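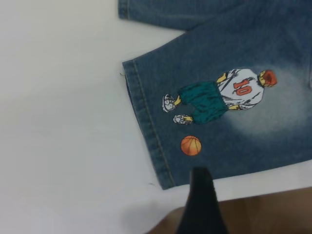
3.2 Hem condition and resale sorting

Figure 2. Denim shorts laid flat on a white table, with a line of lighter stitching along the folded hem.

Hems were the second part of the garment we coded, after waistbands. Earlier work on secondhand clothing has mostly treated wear as a single score given to the whole garment. Sorters do not work that way. In our interviews, they described looking at two or three places on each piece and making up their minds from those. For pants and shorts, the hem was named more often than the knee or the seat.

The sample came from the Welberg sorting center, which receives donated clothing from the surrounding county and sells part of it through the Skurasero stores. We drew 969 items from the summer intake in July. Items that had already been tagged for rag use were left out, as were children's sizes, which go through a separate line and are priced by weight. Each item was laid flat on a table and coded by one reader. A second reader then coded every item again without seeing the first set of codes. When the two disagreed, the item was set aside and discussed at the end of the shift.

We used four codes for hems: factory finished, altered by a tailor or a skilled home sewer, altered by hand with visible uneven stitching, and raw or frayed. Factory hems on denim are usually sewn with a heavier thread in a contrasting color, and this made them quick to recognize. Professional alterations were harder. A good tailor will match the thread or reattach the original hem, and the only sign may be a second seam on the inside. Readers were told to turn the hem back when in doubt. Fashion fraying was a problem in the first 12 bins, where the readers split almost evenly on whether to call it damage. After that we coded it as raw and recorded the intent separately, using the brand label where one was still attached.

Sorters at Welberg did not use our codes and were not shown them. They sorted each item to store, export or rag as they would on any other day, and we recorded the outcome from the bin number. Their target was 40 items per rack. Near the end of a shift, a rack that was short tended to be filled with pieces that had been passed over earlier. We noted this but could not correct for it, as the bins carried no time stamp. Rimkutė makes a similar point about shoe sorting and suggests that the position of a piece in the shift should be recorded from the start. We agree and would do so in a repeat of the study.

Hand-altered hems were sent to export more often than factory hems, even when the rest of the garment showed little wear. Several sorters said that customers read an uneven hem as a sign that the size on the label could not be trusted. One said she would put such a piece in the store if the fabric was heavy and the color had not faded. Tailored hems were treated much like factory hems. Raw hems were split between store and rag, with very few going to export.

The price data come from the Zatach register system and are taken up in Section 4. Inês Macedo checked the hem codes against the intake sheets.

Views 969
Comments 2
Shares 12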